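Who Is Following My Clicks?

My project for Konrad Plattner's class was about ad tracking. I made up a shopper named Pillia, gave her a new browser profile and let her look at hiking boots for 30 days.
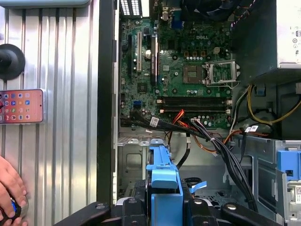
Fig. 1. Dell motherboard in its case.

By the end she'd been shown 777 ads, and 300 were for boots – poor Pillia!

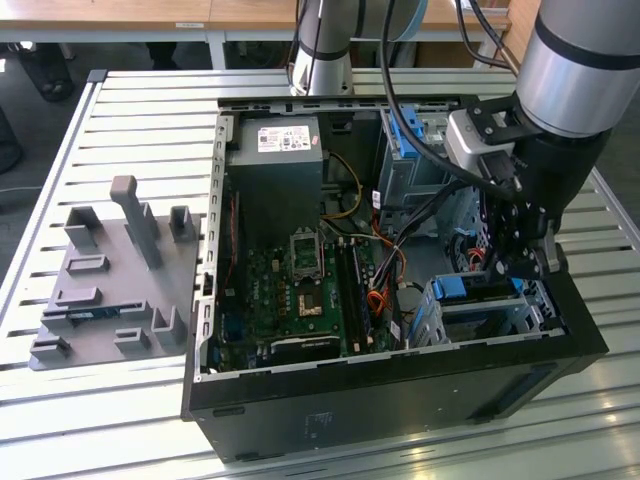

Fig. 2. Desktop tower with the side panel off.

Clearing her cookies helped for a bit, but the boots crept back once she logged in to Clevby again. 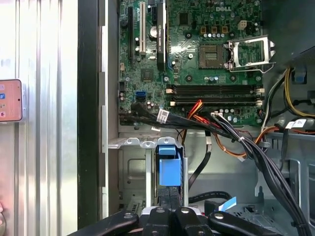
Fig. 3. Open CPU socket and expansion slots.

Next I want to try it with two profiles and run it for 60 days.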